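Fomell opens orders for its sidewalk delivery cart

Fomell has started taking orders for the Dokura, a small wheeled delivery robot meant for streets where a van is more trouble than it's worth. The cart carries up to 30 kilos and runs 28 kilometers on a charge. Buyers can pay for it outright or rent it for 300 euros a month, with map updates and one service visit a year included in the rent.

Most carts of this size are tuned for flat, well-marked paths. Ecaterina Căpraru, who leads the driving software at Fomell, says her team spent the spring on hillside streets with hard shade, patched concrete and curbs of uneven height. The Dokura steers mainly by camera, and tree shadows gave it the most grief. Early versions slowed down for every dark patch on the road.
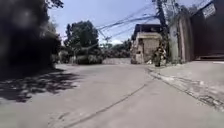
A concrete street on the test route, with tree shade on the left and a raised sidewalk on the right.

The current software was trained on 3000 street clips and tells shade from a real obstacle well enough to hold a walking pace, Căpraru says. Cracks and slab seams no longer trigger a stop. Poles close to the curb are still a weak point - the cart gives them a wide berth and may wait if a person is standing next to one.

Laurențiu Surdu has had one on loan for his pharmacy in Drarkusbridge since April. He likes the lid lock and the quiet motor. He is less happy with the app, which logs him out between runs, and with the charger, which needs its own wall socket.

Orders placed now ship with the larger wheels. The rain cover is sold separately.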